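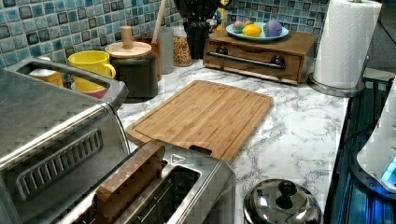 *Kitchen worktop with toaster oven and toaster, tiled wall behind.*

## Fish hooks, cold hands and the tetanus question

The minor injuries unit at Drismont recorded 2681 attendances last year. Angling accounts for a small share of them, most of it between September and November, when the shore fishing is at its best and daylight is short. The unit's lead nurse practitioner, who asked not to be named, has worked there for eight years and fishes from the same beaches as many of the patients.

The usual case is a single hook in the finger or thumb of the hand that was holding the fish. 'The fish twists, the hook moves and the hand doesn't,' the nurse says. 'Treble hooks are worse. One point is in the fish and the other two are free.'

Removal depends on depth and on the barb. A barbless hook will normally back out along the line of entry. A barbed hook under the skin may need local anaesthetic, after which the point is pushed through and the barb cut off. The unit keeps side cutters for the purpose. 'Household pliers will bend a small hook. They won't cut a large one cleanly, and then I have a rough end to deal with.'

Some hooks should be left exactly where they are. Anything in or near the eye goes straight to hospital, with a rigid cover over the socket that does not press on the hook. The same route applies to the neck, and to any hook close to a joint or tendon. 'Cut the line, leave the hook, stop it moving. A paper cup and tape will do for an eye. Don't put a pad on it.'

Infection is the second concern. Small wounds from spines and gill covers are often ignored for two or three days, by which time the finger is stiff and red. The nurse advises rinsing with clean drinking water as soon as possible, and asks patients to say that the injury came from fish or seawater, as this affects the choice of antibiotic. Tetanus cover is checked at every visit. 'Most people say they had one at school and leave it there. I look it up.'

Cold plays a part that the records do not show well. The form has a box for cause but none for temperature. 'Numb fingers don't grip and don't feel the point go in. I'd put gloves ahead of any first aid kit.' Fingerless neoprene is the compromise most anglers accept.

The angling club at Barroso now asks members on night matches to carry long-nosed forceps, cutters and a spare head torch. The nurse would add glasses, in clear lenses after dark - a lead weight that comes back on a snapped line travels at head height, and arrives with no warning.

The unit closes at 8 in the evening.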